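How to Sprout Seeds in a Shallow Tray (and Eat Them All Year)

By Chih-ming Lam
Updated Mar 25, 2022

I started growing pea shoots one gray November when the lettuce at the store was limp and cost too much, and I have had a tray of something green going ever since. It is such a fun little crop! You sow it, you wait a week or two, you cut it with kitchen scissors and put it on eggs. No garden, no greenhouse, no digging.

What you need

A shallow tray, a second tray with drain holes that fits inside it, potting mix, seed, a spray bottle and a bright window. Sunflower, radish and pea are the ones I hand to beginners. Buy seed sold for sprouting or microgreens, because garden seed is sometimes coated with things you don't want to eat.

Soaking

Peas and sunflowers want a long drink first. Put 200 grams of dry peas in a big bowl (bigger than you think, they swell a lot) and cover them with plenty of cool water. Leave them overnight, eight to 12 hours, then drain and rinse until the water runs clear. Radish, broccoli and kale go straight onto the soil dry.

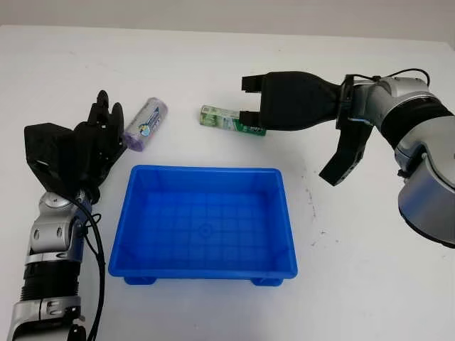
Does the outer tray need holes too?
Leave the outer one solid. It holds the water you pour in from below, and the inner tray with the holes sits inside it and soaks up what it needs.

Filling and sowing

Dampen your potting mix before it goes in. You want it to hold together when you squeeze a handful, with maybe a drop or two coming out. Fill the inner tray an inch deep and smooth it over with your palm, and don't pack it down hard.

Now scatter the seed, much thicker than you would in a garden bed. Peas can sit shoulder to shoulder in one layer. Radish should have a tiny bit of space between seeds, and if you see piles, push them apart with a fingertip. Piled seed gets moldy, and I lost my whole second batch of Srour radish that way. (Lovely purple stems on that one, by the way. I reordered it the same afternoon.)

Mist the top well, then lay another tray right on the seeds and set something heavy in it. A brick is fine. I use an old dictionary in a bag. The weight makes the roots push down into the soil and you get much sturdier stems.

The dark days

Keep the stack somewhere around room temperature for three or four days. Lift the lid once a day and mist. Radish will have lifted the weight by day three, brick and all, which still makes me laugh every single time.

You may see white fuzz close to the roots. Root hairs are fine and even, and they flatten when you spray them. Mold looks more like a cobweb, wanders over the top of the seeds and smells sour. Scoop out a small patch and run a fan nearby. If it has spread across the tray, compost the lot and start over.

Into the light

Take the weight off once the shoots are an inch tall. They'll be pale yellow and a bit sad, but give them a day in the window and they green right up! Turn the tray every morning so they don't lean. From here on, water only from below: pour a cup into the outer tray, wait 20 minutes, tip out whatever is left.

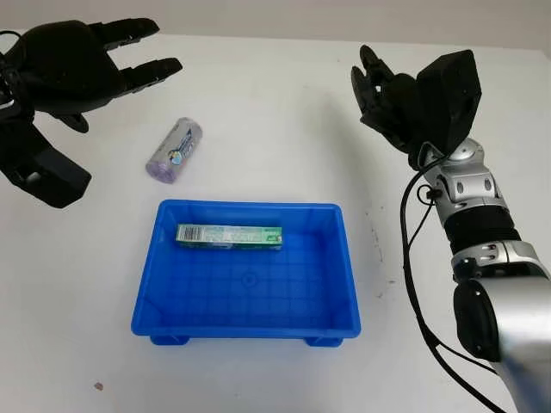

Blue tray and a roll of lavender bags on a white tabletop.

Cutting and storing

Radish is ready in a week or so, sunflower in 10 days, peas in two weeks. Cut just above the soil with sharp scissors, and cut them dry, so skip the mist that morning. Wash only what you're eating right away. The rest goes unwashed into a bag with a folded paper towel, and it keeps five or six days in the fridge.

Peas will often grow back for a second cutting if you leave the lowest leaf on. Radish and sunflower won't. Knock the old root mat into the compost, scrub both trays with hot soapy water, let them dry all the way, and put your next batch of peas in to soak tonight.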